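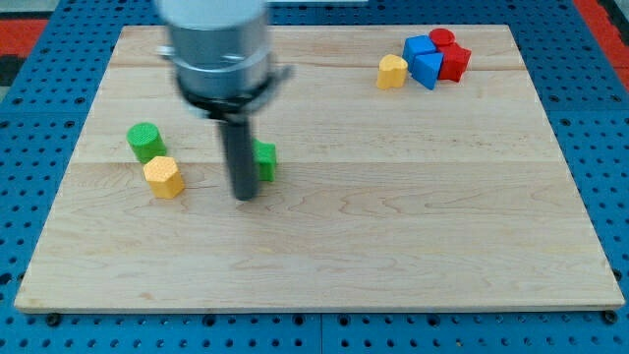 Sujet : Parquet chêne ou stratifié pour une chambre d'enfant ?

moutarde_douce
Bonjour à tous ! On refait la chambre du petit en février et je tourne en rond. Le vendeur d'Ovudard me pousse vers un chêne huilé de chez Farkas, très beau, mais le devis est à 910 euros pose comprise pour une pièce minuscule. À côté de ça j'ai un stratifié Esura qui me coûterait presque trois fois moins et que je pourrais clipser moi-même. Le gamin a 3 ans, il renverse tout, il traîne ses caisses de jouets par terre du matin au soir. Vous feriez quoi ?

lapinou52
Stratifié sans hésiter. Chez nous on a mis de l'huilé dans la chambre des filles et je passe ma vie à quatre pattes avec un chiffon. Un verre de sirop oublié pendant la sieste et hop, une auréole !

vieux_rabot
Pas d'accord du tout. Une auréole sur de l'huilé, ça se ponce à la main au grain fin, on remet une goutte d'huile et c'est reparti. Le stratifié, le jour où l'eau passe dans un joint, la lame gonfle et il faut démonter la moitié de la pièce - je l'ai fait l'hiver dernier, merci bien.

lapinou52
Oui enfin poncer avec un petit dans les pattes... Tout le monde n'a pas un atelier, vieux_rabot ;-)

grenadine_k
Et le lino ? Je sais, ça fait rire, mais c'est doux sous les genoux, silencieux pour les voisins du dessous et ça se lave à grande eau. On a un Bullby depuis 6 ans, pas une déchirure.

vieux_rabot
Le lino, pourquoi pas, si c'est du vrai. Il faut par contre un support bien plat, le moindre grain de sable ressort au bout d'un mois.

moutarde_douce
Merci pour vos réponses ! Le support est un vieux plancher qui grince, donc pas franchement plat... Je penche pour le stratifié avec une bonne sous-couche. Mon mari, lui, veut toujours son chêne. On en reparle ce soir quand le petit dort.

Imprimer ce sujet | Envoyer par e-mail

Commentaires des lecteurs (3)

tilleul_bleu : Nous avons gardé le vieux plancher, revissé les lames et posé un gros tapis. Il grince encore un peu, on s'y fait.

pomme_acide : Attention à la hauteur sous la porte avec la sous-couche, j'ai dû raboter la mienne.

anonyme : Le chêne ! Votre mari a raison.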